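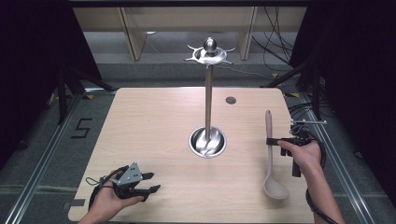
The shop on Manel Street closed at the end of July, and Yasmine Samir had until noon on the last day to get her aunt's things out of the flat upstairs. The landlord had said noon twice on the phone and once in a letter.

She got there at seven. Emiliano Palma was already sitting on the step with two coffees and a roll of tape around his wrist like a bracelet.

"I thought you had the van," she said.

"Kausar has the van. He's getting gas."

They went up. The flat smelled of floor polish and old onions. Her aunt Kerubo Waweru was not really her aunt. She had run the shop with Yasmine's mother for a long time, and when Yasmine's mother died she kept running it alone, selling thread and zippers and buttons by the card. Now she was in a home in Zesetti, in a room with one window and one closet. She had sent a list.

The list was written on the back of a Twal pharmacy receipt. Yasmine read it out loud in the kitchen.

"Blue coat. Radio. The good scissors. Photo of the boat. Kitchen stand. Ladle. Wooden turner, long. Not the pans."

"Not the pans?" Emiliano said.

"It's underlined."

He opened the cupboard under the sink and looked at the pans. There were a lot of them. He closed it again.

They started with the bedroom. The blue coat was behind the door. The radio was on the floor by the bed, with a rubber band holding the battery cover on. The photo of the boat took longer. Yasmine found it inside a cookbook, between two recipes for fish. It showed her mother and Kerubo on the deck of a ferry, both squinting, both about 30. On the back somebody had written "Before the rain." She put it in her shirt pocket and buttoned the pocket.

Kausar Malik came up the stairs at half past eight, breathing hard. He had parked in front of the bakery and the woman there had told him he could have an hour.

"What do I carry?" he said.

"Everything in the hall goes to Zelex," Yasmine said. Zelex was the resale place out by the highway. They paid by weight for cloth and nothing at all for books. "Everything on the bed goes to her."

He looked at the bed. "That's all?"

"She has one closet."

He carried boxes for a while without talking. Emiliano took the curtains down. Yasmine did the kitchen last. She had been putting it off. When she was small she had done her homework in there every evening while the two women cooked and argued about suppliers, and the utensil stand had been in the middle of everything. She used to spin it when they weren't looking. If you pushed it hard, the ladle would swing out and hit the spatula, and her mother would say, without turning around, "Leave it."

She took the tools off one at a time and laid them on the counter. Then she gave the bare stand a push. It made a small dry sound and stopped after one turn.

"It needs oil," Emiliano said from the door.

"It always needed oil."

She wrapped the stand in the blue coat. The ladle and the wooden turner went in a pillowcase. She left the pans where they were.

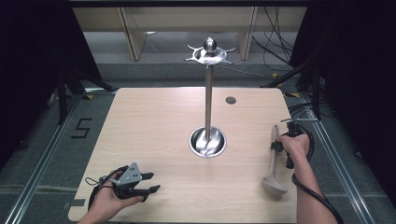 *The stand and the long wooden turner.*

The scissors were the problem. They weren't in the kitchen drawer or the sewing box or the bathroom. At ten Kausar moved the van around the corner and came back to help look. At half past, Yasmine went down to the shop, which was supposed to be empty. The shelves were gone and there were pale squares on the wall where they had been. Mwende Mollel from next door was in there with a broom.

"I'm only doing the front," Mwende said. "So it looks decent for whoever."

"Have you seen her scissors? The big ones."

Mwende leaned the broom on the wall and went out, and came back with a pair of black-handled scissors in a paper bag.

"She lent them to me at New Year," she said. "I kept meaning to bring them back. Then she got sick and I thought, if I bring them back now it looks like I think she's not coming home."

Yasmine took the bag. She didn't know what to say about it, so she said thank you.

"Tell her they're sharp," Mwende said. "I had them done."

They finished with 24 minutes to spare. The landlord came up at noon and walked through the rooms with his hands behind his back. He opened the cupboard under the sink.

"There are pans in here," he said.

"She doesn't want them," Yasmine said.

"Do I get charged for that, or do you?"

Emiliano picked up the pans, all of them, in both arms, and went down the stairs with the lids sliding. They heard him drop one at the bottom and say something, and then they heard the van door.

The drive to Zesetti took 2 hours. Kausar drove, and Yasmine sat in the middle with the coat on her lap. The stand dug into her leg whenever they turned left. Emiliano slept against the window.

Kerubo was in the chair when they came in. She had her shoes on. She looked thinner than she had in the spring, and she looked past them at the hallway to see if there was more.

"Did you find the boat?"

Yasmine unbuttoned her pocket and gave it to her. Kerubo held it close to her face and then far away.

"She was seasick the whole way," she said. "You can't tell."

She went through the rest herself. She turned on the radio and turned it off. She tried the scissors on the corner of the pharmacy receipt and nodded. Then she unwrapped the coat, and stood the stand on the dresser next to the water jug, and hung up the ladle. There was no stove in the room. Yasmine had thought about that in the van and had decided not to bring it up.

"It sticks," Kerubo said, turning it.

"Emiliano says it needs oil."

"Emiliano is right." She hung up the wooden turner and moved it over one hook. "Where are my pans?"

Kausar looked at Yasmine. Yasmine looked at the list, which was on the bed with its corner cut off.

"They're in the van," Emiliano said.

"Good," said Kerubo. "Bring me the small one."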